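Ketthorpe Modular Storage Cabinet, Series 30
Storage and Furniture — Classroom and Activity Rooms

Product overview

The Ketthorpe Series 30 is a freestanding drawer cabinet for the storage of small teaching materials in schools, libraries, clinics and community centers. It is supplied fully assembled and may be used alone, placed back to back with a second unit, or fixed to a wall. The cabinet is suitable for counting materials, building bricks, beads, craft supplies, game pieces and similar items that are in daily use and must be returned to a known place at the end of a session.

The Series 30 replaces the earlier Clendum cabinet. Drawers from the Clendum cabinet will fit the new body. Drawers from the Series 30 should not be used in a Clendum body, as the rear stop is placed differently and the drawer can be pulled free without resistance.

Body and finish

The body is made of birch plywood with a clear water-based lacquer. All exposed edges are sanded and rounded. The back panel is finished to the same standard as the sides, so that the unit may stand in the middle of a room or serve as a low divider. The top surface is covered with a pale gray laminate that may be written on with washable markers and wiped clean with a damp cloth.

The finish is intended for indoor use. Units should not be placed directly against a radiator or in a room where the floor is regularly washed down with a hose. Small variations in the color and grain of the wood are normal and are not accepted as grounds for return.

Drawers

Each cabinet holds 30 drawers in three depths. Shallow drawers are recommended for flat pieces and cards, medium drawers for loose bricks and beads, and deep drawers for bulk stock. The drawers run on wooden guides without metal parts and have a stop at the rear. To remove a drawer for cleaning, pull it forward to the stop, lift the front edge and draw it out level.

Drawer fronts have a recessed card holder. A set of blank cards is included. Institutions that prefer symbols or colors for younger children may order printed cards separately under the Findier range, which also includes raised-print cards for readers with low vision.

Dividers

Medium and deep drawers accept cross dividers, which slide into grooves cut at regular intervals along the inner walls. The grooves allow a drawer to be split into long, narrow compartments for strips and plates or into square compartments for single pieces. Sorting by length is generally more practical than sorting by color where building bricks are concerned, as children and adults alike tend to look first for a piece that fits.
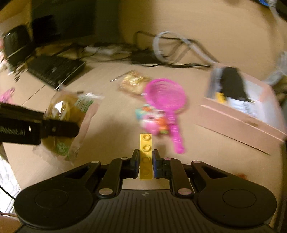

Catinca Căpraru writes that her classes did well with sorting by length for the long plates, but that the smallest pieces had to be sorted by color before anyone would put them back in the right drawer. She adds that she would have liked more of the square compartments in the standard set and fewer of the long ones.

In response to comments of this kind, the standard divider set now contains an equal number of long and cross pieces. Customers who hold an older set may order cross pieces singly. Please state whether they are for medium or deep drawers, as the two heights are not interchangeable.

Dimensions and weight

Width: 38 inches
Height: 56 inches, including base
Drawer capacity: 30 drawers
Weight: over 2 pounds per deep drawer when empty; the weight of the full unit depends on the drawer arrangement and is stated on the delivery note

The height given is for the cabinet on its fixed base. Where the unit is ordered with locking casters, the fixed base is omitted and the customer should request a separate drawing before planning the installation.

Placement and wall fixing

A wall bracket is supplied with every cabinet and must be fitted wherever the unit will be used by children under school age. The bracket is attached to the upper rail at the back of the body. Screws for solid masonry are included. Screws and anchors for hollow walls are not included and should be chosen by the person responsible for the building.

Two cabinets placed back to back must be joined with the Berisha connecting plate, ordered separately. Cabinets must not be stacked. Heavy stock belongs in the lowest rows, and users should be instructed to open one drawer at a time.

Floors should be level. The fixed base has adjustable feet, which can be reached from the front once the bottom row of drawers has been taken out.

Care and cleaning

Wipe the body and drawers with a soft cloth and mild soap. Dry the guides before the drawers are put back. If a drawer becomes stiff in humid weather, rub a small amount of plain candle wax along the guides — oil and spray lubricants must not be used, as they collect dust and will stain the wood.

Drawers may be emptied and washed by hand but should not be soaked or placed in a dishwasher. Laminate tops marked with permanent ink can usually be cleaned with rubbing alcohol applied to a cloth. The lacquered surfaces should not be treated in this way.

Spare parts

The following parts are available singly for all cabinets in the series:

Drawer, shallow
Drawer, medium
Drawer, deep
Long divider
Cross divider, medium
Cross divider, deep
Card holder, with fixing pins
Adjustable foot
Wall bracket with masonry screws

When ordering drawers, please quote the number stamped on the inside of the upper rail. Drawers are supplied with the guides already waxed.

Ordering and delivery

Orders are accepted from institutions by purchase order and from private customers by card. Delivery is made to the ground floor entrance. Delivery to an upper floor or to a particular room can be arranged where there is an elevator large enough for the unit, and the internal dimensions of the elevator should be given on the order form.

Cabinets ordered for the start of the school year should be confirmed as early as possible. Orders placed in October and later are normally filled from stock. Packaging is cardboard and paper, and will be collected on request if the driver is informed at the time of delivery.

Returns and guarantee

Unused cabinets may be returned in their original packaging. The guarantee covers the body, guides and drawer joints under normal indoor use. It does not cover damage caused by moisture, by stacking, or by the removal of the rear stops. Claims should be accompanied by the delivery note and a short written account of the fault.

Inquiries about room planning, drawer arrangements and large orders should be addressed to Kadir Ertürk, Institutional Sales, Ketthorpe. Prices are given in the current list and do not include delivery.

Page revised 2024-01-05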